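Mikcombe House: questions about your room

**What's in the bedroom?**

A bed with white bedding, a small nightstand with a drawer and an open shelf, and a table lamp. The nightstand is wood. Spare bedding is in the hall closet.

**How do I turn on the lamp?**

Use the pull chain under the shade.

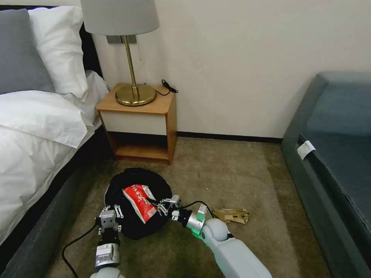 If the chain does nothing, check that the lamp is plugged in. Replacement bulbs are at the front desk, which is open until 10 p.m.

**Can I pick my pillows?**

Yes. Tell us when you book. We have both gray and white pillowcases, and the pillows inside are the same.

**How far are you from the market?**

Mercado is 490 yards from our front door. The Imholm bus stops across the street from it. Bus 22 also goes to Prestunthorpe, but not on Sundays from October to March.

**How often is the room cleaned?**

Every third day on longer stays, and always between guests. If you'd like an extra cleaning, ask before 9 a.m.

**What do I have to do before I check out?**

Very little. Leave the key in the box and put your trash in the kitchen bin.

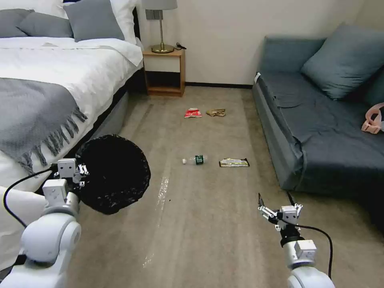
Checkout is at 11 a.m. You don't need to strip the bed or fold the throw blanket. Please do pick up anything left on the carpet, such as wrappers or a plastic bottle. Bottles go in the recycling bin by the back door, caps on. Look on the sofa too, where guests often leave bags and clothing.

**I left something behind. What now?**

Email us with your room number. We keep lost items for 92 days. Postage is at your expense.

**Is there a charge for stains?**

Not for ordinary marks on sheets or carpet. Tell us early and we can usually get them out.

Updated 2023-10-09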